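About Tavness

Tavness is an entertainment website covering film and television, with a particular interest in the people who work in them. We publish casting news, interviews, career profiles, award season coverage and a weekly guide to what is new on streaming. The site is free to read and is paid for by advertising and a small number of reader subscriptions.

Guðlaug Nørgaard started Tavness as an email newsletter in September, while she was working nights on the copy desk of a regional paper. The first issue went to 15 people, most of them coworkers. It had one long piece in it, on supporting actors who had turned down leading roles. Readers wrote back with names she had missed, and the second issue was made up mostly of those. The newsletter became a website the following year and Guðlaug left the paper to edit it.

What we cover

Our main sections are News, Profiles, Streaming and Archive. News is short and updated through the day. Profiles are longer, usually above 1000 words, and look at one person's working life from first credits to current projects. Streaming goes up every Tuesday morning. Archive is where we keep our credit histories, 2227 of them at last update, covering actors, directors, casting directors, costume designers and stunt performers.

We also run two podcasts. Mostano is a conversation show with character actors and other people whose faces you know better than their names. Rengifo covers soundtracks and film composers and comes out every other week. Both are recorded in our office and are available in the usual podcast apps.

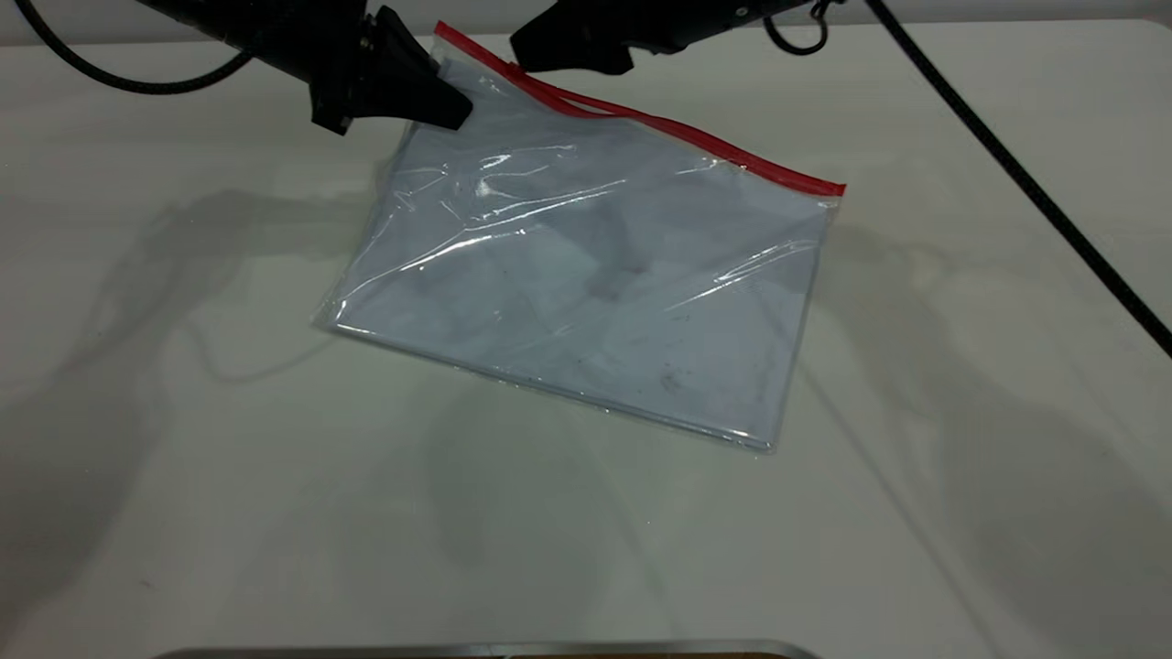

Most of our writers are freelancers who have been with us for several years. They pitch their own stories, and an editor works with them from first draft to publication. Every profile is read by a second editor before it goes up. Dates of birth, credits and award nominations are checked against at least two sources — if the sources disagree, we say so in the text.

How we handle celebrity news

We report on public work and public statements. We do not buy paparazzi photographs, and we do not publish home addresses, school names or pictures of the children of people we cover. Rumors about relationships, pregnancies or health are left alone until the person or their representative has spoken on the record.

Studios and publicists sometimes invite us to screenings and set visits. If travel was paid for by someone else, there is a note at the end of the article. Sponsored posts are labeled at the top and are written by our commercial team, which is separate from editorial.

Corrections

If you find a mistake, write to the corrections desk through the contact form and include the headline of the article. Corrected articles carry a line at the bottom stating what was changed. We do not remove accurate stories on request, but we will add new information when it is relevant.

Who owns us

Tavness is owned by Drameck, a small publishing company that also puts out a quarterly print magazine on theater. Drameck handles payroll, advertising and legal matters for both titles. It has no say in what we publish.

Writing for us

We accept pitches all year. Send a short summary and two links to published work, and tell us if the piece is tied to a release date. We answer all pitches within 15 days.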